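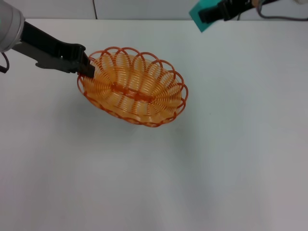
# A Basket, Two Arms and a Saturday-Matinee Crowd

The doors at Ferri opened at five past ten, and by a quarter after there was already a line three deep along the rope. People had come to Stondavano from all over the valley for the May open day, and plenty of them had walked straight past the coffee, the gift bags and a very large welding cell to get to a white table with a little orange basket on it.

I was one of them. I'd spent most of the winter reading about Lallano, the two-armed setup that Ferri builds in the back half of an old bottling hall, and I wanted to see it handle something awkward. Car doors and steel brackets are impressive, sure, but they hold still and they keep their shape. A basket made of looped plastic strands, with a scalloped rim and gaps all through it, is the kind of thing you'd hand a toddler without a second thought, and it can give a machine fits!

The job at this table had two parts. One arm takes hold of the basket by the rim and steadies it. The other deals with the teal pieces. It sounds like almost nothing, and I watched it for most of the morning.

The first thing I noticed was the pace. I had pictured something quick and jerky, the way factory arms look in old newsreels, but Lallano moves more like a person setting a table with somebody else's good plates. It comes in on a slant, slows down, closes its fingers. A man next to me kept leaning over the rope and whispering "go on, go on" as if he had money on it.

Overhead, a pair of screens showed what the small cameras down near the grippers were seeing. I loved these screens. When an arm swings across the table the picture smears into long gray streaks, with a bit of orange hanging on in the corner, and you start to appreciate how much of the work goes on with a lousy view. 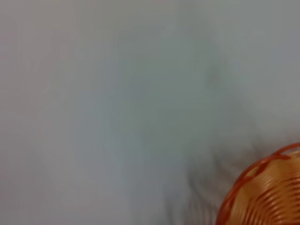
**How does the robot keep track of the basket when the view is that blurry?**

It doesn't depend on any single view. The engineers at the rope explained that Lallano compares what its cameras report with what its joints report, so it always has a fair idea of where its own hands are, and a bad moment from one camera gets outvoted by everything else it knows.

The software doing the voting is called Sodolard, and it was the part the staff most wanted to talk about. It was trained on 846 recorded runs, each one steered by a person who moved the arms through the job from start to finish. Some of those runs were clean. Plenty were fumbles, and the team kept them in on purpose, so the system would have seen what a slipping rim looks like and what a person does next.

You could see that schooling in small ways. On one run during the morning, the fingers closed on air just shy of the loops. The arm stopped, opened, shifted over by the width of a thumb and tried again, and the whole rope cheered. I've been to big-budget trade shows with fog machines that didn't get a cheer like that.

Grabbing a rim like this one is a fussy business. Squeeze near the top and you get one or two loops, which bend. Go lower and the fingertips reach the body, where the strands are packed close together and there's more to hold. Watching on the screens, I found myself rooting for a good deep grip every time the fingers came down.

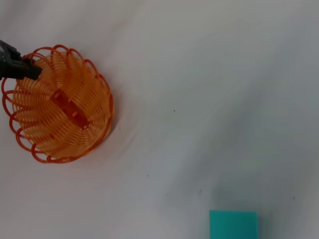
The engineers said the plastic was picked for exactly that springiness. They'd started with a stiff metal tray, which worked so well in the first week that they learned very little from it. Then someone brought in the basket, and the success rate fell through the floor. It has climbed back to 78 percent, a number they had written on a card and taped to the rope post where everyone could read it. I liked that card a lot. It would have been easy to leave it in a drawer.

Around noon they let visitors choose where the basket should start. Kids were extremely good at this. One girl set it down at a mean little angle near the corner and then folded her arms like a chess player. Lallano took its time, came around the long way and got hold of the rim, and she asked to go again before the arm had even let go.

There was a serious side to the day, too. Ferri hopes to put a version of this table into packing rooms where the goods change every week and nobody has the hours to reprogram a machine for each new shape. Soft bags, nets, woven punnets of fruit, all the stuff that still goes through human hands from morning to night. The staff were careful about dates and wouldn't give me one, though I asked twice and then once more over lunch.
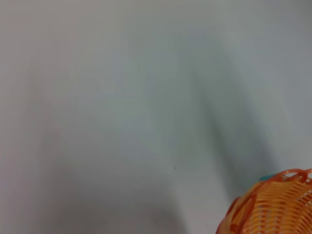 What they would talk about was speed. The arms can move a good deal faster than they did in the hall, and for the open day they'd been turned down so people could follow along. I'm glad. At full tilt I'd have missed the part I keep thinking about, the short pause just before the fingers close.

By midafternoon the count at the gate had passed 700 and the coffee had run out. The welding cell had finally gathered a crowd of its own, with sparks and music. I went over for a look, and it was great fun, and then I got back in line for the basket.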